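**Re: white tabletops, yes or no?**

**kumutico_fan:** Month 2 with a plain white table. It shows coffee rings, crumbs and my character flaws. Do I return it before the end of April?

**brinex74:** Keep it. You wipe more, so it stays cleaner. Dark tops just hide the evidence.

**filipa_m:** Disagree. I had a dark one for 3 years and was very happy not knowing.

**brinex74:** That explains the potluck.

**anibal_b:** White is fine if you skip the bleach – a damp cloth and a drop of dish soap. Mine at work:

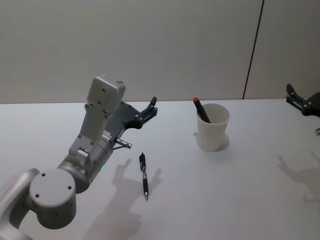

*plain white top, no regrets so far*

**filipa_m:** Fine, but do you eat spaghetti at it?

**anibal_b:** I eat over the sink like an adult.

**kumutico_fan:** Keeping it. Buying a tablecloth. A dark one.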